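Pourquoi nos gobelets ne s'écrasent plus (enfin, presque plus)

Publié le 28 décembre 2025

Je vous avais promis en septembre un billet sur les gobelets, et puis il y a eu le déménagement du labo, la grippe de tout le monde, un article à corriger, et me voilà à l'écrire entre deux restes de bûche, avec une tasse de thé et le chat sur le clavier. Pardon à ceux qui m'ont relancée (Leena, je sais que tu lis ceci !).

Pour ceux qui arrivent, je travaille à Kallio, dans une petite équipe qui s'appelle Pultska, et nous essayons d'apprendre à une pince à deux doigts à manipuler des objets mous à partir de démonstrations humaines. On tient la pince à la main, on fait le geste, la caméra fixée dessus enregistre, et une politique apprend ensuite à reproduire ce qu'elle a vu. Rien de très neuf jusque-là, beaucoup de gens le font et souvent mieux que nous. Ce qui nous intéresse, c'est la question de la fermeture : combien faut-il serrer quand l'objet se déforme bien avant de glisser ?

Le gobelet en papier est merveilleux pour cela. Il ne pèse rien, il est lisse, il s'évase, et il garde la mémoire de vos erreurs : une fois qu'il a pris un pli, il ne se tient plus jamais tout à fait pareil. Anneli Savolainen, qui a rejoint l'équipe au printemps, voulait commencer par des éponges. J'ai tenu bon pour les gobelets et je crois qu'elle ne m'en veut plus.

Notre première méthode était toute bête. On enregistrait à chaque instant l'ouverture de la pince et on demandait au modèle de prédire l'ouverture suivante. Sur des cubes en bois, cela marche très bien. Avec les gobelets, c'était un massacre. Une différence de quelques millimètres dans la position des doigts, et la même ouverture donnait soit un gobelet aplati, soit un gobelet qui filait vers le bas pendant qu'on le levait. Il faut dire que le diamètre change selon la hauteur où l'on attrape, et que le modèle, lui, faisait sagement la moyenne de tout ce qu'on lui avait montré.

L'idée qui nous a débloqués vient d'Isauro Hinojosa, et elle tient en peu de mots : ne plus apprendre l'ouverture elle-même, mais l'écart entre l'ouverture au premier contact et l'ouverture finale. On détecte le contact dans les images (les bords du gobelet cessent de bouger par rapport aux doigts), on note l'ouverture à ce moment-là, et tout ce qui suit est exprimé à partir de ce point. Nous appelons cela le « serrage relatif », faute d'un nom plus glorieux. Le code est dans notre petit outil maison, Vodari, que je nettoierai un jour, promis.

Il y a quand même une difficulté, et j'ai passé une bonne partie de l'automne dessus. Un gobelet blanc uni n'offre presque rien à suivre pour un algorithme. Pas de motif, pas de lettres, seulement des dégradés de gris sur les côtés. Alors on s'appuie sur ce qu'il y a : la silhouette, le bord des doigts, et le veinage de la table derrière, qui s'est révélé un repère précieux pour séparer le mouvement de la main de celui de l'objet. J'ai donc beaucoup regardé du bois, cette année.
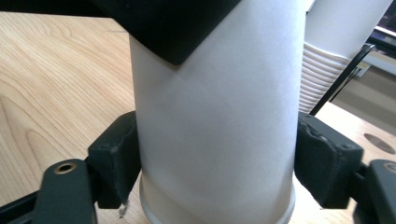

Le gobelet entre les deux doigts, vu depuis la pince.

Voilà le genre d'image sur lequel tout repose. Vous remarquerez que le boîtier de la pince mange le haut de la vue : on ne voit pas l'ouverture du gobelet, et c'est bien dommage, puisque c'est là qu'une déformation se lirait le mieux. Le modèle doit se débrouiller avec les flancs. Orvokki Seppälä m'a suggéré de pencher la caméra, nous avons essayé, et l'on perdait alors les doigts. Chaque angle a son prix, et pour l'instant nous restons sur celui-ci.

Venons-en aux chiffres, que j'ai gardés pour la fin comme une mauvaise conteuse. Nous avons recueilli 226 démonstrations, toutes sur des gobelets. Ensuite, 57 essais pour chacune des deux méthodes, en comptant comme échec tout gobelet lâché ou marqué d'un nouveau pli. Avec l'ouverture absolue, 15 réussites seulement. Avec le serrage relatif, neuf échecs, et tout le reste est passé ! J'ai refait le décompte deux fois, puis je l'ai fait refaire par Tuulikki Aaltonen, qui est beaucoup plus sévère que moi sur les plis. Elle est arrivée au même total.

Je reste prudente malgré tout. Nous n'avons testé qu'un seul modèle de gobelet, vide, sur une seule table, avec le même éclairage bien doux. Plein, le gobelet se rigidifie un peu, mais il devient surtout plus lourd, et je m'attends à ce que l'écart appris ne suffise plus. Et parmi les échecs, la plupart viennent d'une détection du contact trop tardive : les doigts appuient déjà quand le système croit encore être dans le vide. Un capteur dans les doigts réglerait sans doute l'affaire, mais je voudrais d'abord savoir jusqu'où l'on peut aller avec les seules images (par curiosité, et un peu par entêtement).

La suite, donc : des gobelets remplis de riz, puis d'eau si l'on me laisse faire, et peut-être enfin les éponges d'Anneli. Si vous avez travaillé sur la détection de contact par l'image avec des objets sans texture, écrivez-moi, je réponds lentement mais je réponds. Je retourne à mon thé, qui a refroidi.

Imprimer ce billet | Envoyer par e-mail

Billets récents
Déménager un labo en tramway
Vodari : notes d'installation pour les patients
Ce que j'ai compris (et pas compris) au filtrage des démonstrations
Une étagère Steltutwood et beaucoup trop de vis
Lectures de septembre

Contact | © 2025 Carnet de Kallio | Retour en haut de page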